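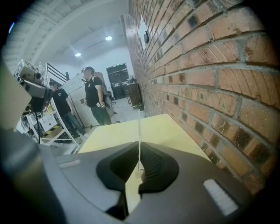
Reading time: 3 min

Brick on one side, plaster on the other

A long room with one masonry wall behaves differently from a long room with four painted ones. The workshop at Tangen is a fair case. Its right-hand wall is exposed brick, terracotta in color with gray joints. The ceiling is white with long white beams and recessed round lights, and the wall at the far end is plain white. A pale yellow table runs along the brick toward the back of the room.

Ronja Lie, who drew up the fit-out, treated the brick as a surface to be maintained and the rest as surfaces to be repainted. The two call for different schedules. A painted wall in daily use gets a fresh coat when it looks tired. Brick gets brushed down with a dry nylon brush every July, and any loose joint is raked out and refilled with lime mortar. Cement mortar is harder than the old brick and pushes moisture into the face of it, where frost or salts will lift the surface.

The brick is uneven in tone. Many of the units carry dark patches, and small white flecks are scattered among them. Lie left both alone. Acid cleaning was priced and turned down, as was a sealer from Gredico that would have given the wall a slight sheen.

"You can seal it later," she says. "Taking a sealer off again is another job entirely."

Light was the harder calculation. Red-orange brick reflects far less than white plaster, so a room with one brick side tends to go dim along that side, exactly where the table stands. The white ceiling and end wall do most of the correcting. Lie measured the room on a Sunday evening with the windows covered, first with the old fixtures and then with the recessed ones, and moved two switching positions after the second set of readings. Most people working at the table never touch the switches now.

The yellow tabletop was chosen for the same reason. A white top under recessed lights produces glare at a low viewing angle, and a dark top hides small parts. Pale yellow sits between the two – bright enough to show a dropped screw, soft enough to look at for a full afternoon. The color is listed as number 64 on the Cleralska chart. Lie tested it against two grays before ordering.

Holger Kristiansen built the table and set the height. He kept the top free of raised edging so that long pieces can slide off the end without lifting. The underframe stands 100 millimeters clear of the brick at floor level, which leaves space for a broom head and lets air move behind it. Without that gap, a masonry wall can stay damp at the base and leave a tide line that no amount of brushing removes.

Fixing things to the brick follows a short set of rules. Paper goes up with tape and comes down when it is out of date. Anything with weight is screwed into the mortar joints, never into the brick itself, since a joint can be refilled and a drilled brick cannot be made whole. Kristiansen uses nylon plugs and drills without hammer action. Tape holds poorly on a rough face, so he wipes the spot with a dry cloth first and presses each corner for a few seconds.

Costs were modest. The table, including finish, took 21 hours of shop time. Lighting was the largest single item – the fixtures, cable and labor came to 1742 euros. The brick work cost the price of two brushes and one bag of lime mortar, half of which is still on the shelf.

Some details remain open. Kristiansen would like a second power outlet near the far end of the table, surface-mounted in conduit. Lie prefers a floor box from Tidik, on the grounds that conduit across brick collects dust along its upper edge. The floor would have to be cut for it, and the quote has not come back yet.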